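Workshop Tips: Keeping a Hand Gripper Happy on Laundry Work

Fabric is so much fun to grip, and so hard on a gripper! If you use a two-finger hand tool for picking up clothes and bedding, a little care at the bench makes a huge difference. These are the habits I've settled into with my Skestover.

Start with the lint. It creeps into the joints and winds itself round the pins, and you won't notice until one side starts lagging behind the other. I go round every pin with a dry toothbrush after each long session, jaws open, then jaws closed, then open again. Canned air is fine for the slots between the arms, but blow outward or you'll just pack the fluff in deeper (ask me how I know).

Go easy on oil. One tiny drop per pin, wipe, work the jaws 30 times, wipe again. Anything left over ends up on somebody's pillowcase.
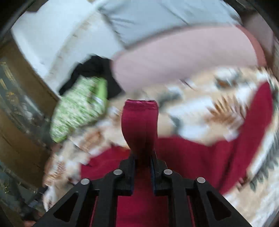
A good test pinch: one fold of maroon cloth, held upright between the fingertips.

I love this test because it takes seconds. Pinch up a single fold from a pile, lift it a little and watch the cloth where it enters the gap. If it slides out on one side, check that the fingertips meet squarely before you touch anything else. Mine needed a sliver of shim behind the left one, and what a difference - thin T-shirts stopped escaping completely.

Fingertip pads: wipe with a barely damp cloth, never solvent. When they go shiny, scuff them lightly with 400 grit paper, a couple of strokes and no more. I swap mine at 1000 picks whether they look tired or not, and keep the old pair for towels.

Screws: snug them up every 14 days. A dab of removable threadlocker helps, but keep it well away from the joints.

Last updated 11th January. Belt and spring notes to follow in March.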